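Prukeseo Part Names: Spoken and Written Terms for Desktop Computer Components

Version 2 data card. Maintained by Ismael Sales and Italo Morelli.

Summary

Prukeseo is a word list for people who write repair manuals, parts catalogues and recycling forms. It holds 3,252 entries covering 167 component types. Each entry pairs a preferred term with the variants found in printed service guides and workshop notes.
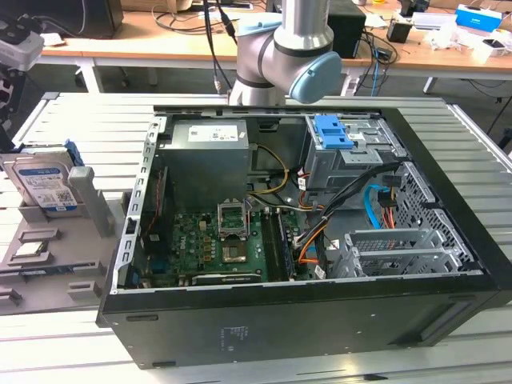 Fields

term – preferred form, lower case, singular
variant – any other recorded form, spelling left as found
type – one of the 167 component types
region – AU, NZ, UK or blank
source – key to sources.txt

Files are tab-separated UTF-8. Source titles may contain accented characters (see the Ķēniņš manuals), so opening the files as Latin-1 will damage them. Colour terms use Australian spelling in the term field only.
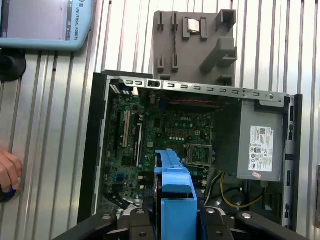

Open Dell desktop chassis, side panel removed, with a blue plastic part in the gripper.

Collection

Variants were keyed by hand from Drollomia service guides and from workshop notes supplied by Jindent. Both maintainers reviewed every entry. Where they disagreed on the preferred term, the shorter one was kept and the entry flagged in notes.txt. There are 39 flagged entries.

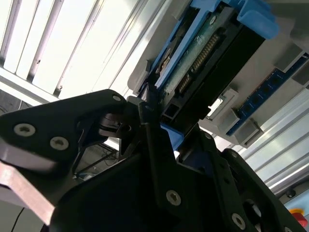
Known issues

Laptop parts are out of scope, but a few hinge and battery terms remain from version 1. Fastener names are inconsistent: "hex" and "Allen" are recorded as variants in some entries and as separate terms in others. Region is blank for most of the Jindent material.

Changes

Version 2 merges duplicate rows and adds the source field. The next release is planned for October.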